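Vurmont opens second showroom in Tevlow

TEVLOW, July – Vurmont, the family company known for its dining and kitchen tables, will open its second showroom this month in the old Bakke building, next to the Tevlow train station. The new space has 400 square meters on two floors.

Customers can see the full Ulullow collection there, and also order a table in their own size. Delivery inside the region takes three weeks. "Many people wrote to us that our first showroom is too far to visit with children," the company says. "We are very happy to be closer to them now."

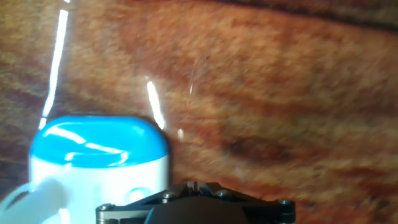
Reddish-brown wood grain under a glossy surface.

The upper floor is for repair and care. Visitors may bring a chair or a small table with scratches, and the workshop team will give advice without cost – an appointment is not necessary. Larger furniture can be collected from home for a small fee.

The showroom opens at 10 a.m. and has free parking behind the building.

Press contact: Vurmont press office, Tevlow. Photos for print are available on request.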